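New house rules for hand-held grippers at Wirnateck, in force from July. The Nondport firm put out 4 pages this week, mostly plain stuff. Marker faces kept clean and uncovered. Indicator light checked before every take. Cables routed behind the operator, not across the walkway. Sessions capped at 58 minutes, then a break, no exceptions.

Toshiko Sakai, who wrote most of it, said operators had been asking for a written standard "for ages." Riku Imai of rival Nunik called it a decent start but wants more on floor clutter and teh spacing of desks.

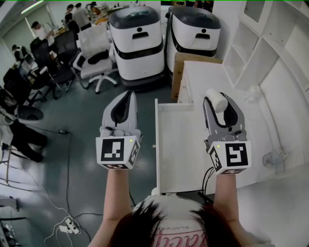
An operator with a gripper in each hand at an open drawer.

Takes that break a rule get tagged and left out of the set. Old recordings, 2152 of them, wont be rechecked. Nunik says its own version is coming, no date given. Comments on the Wirnateck rules are open for 3 weeks.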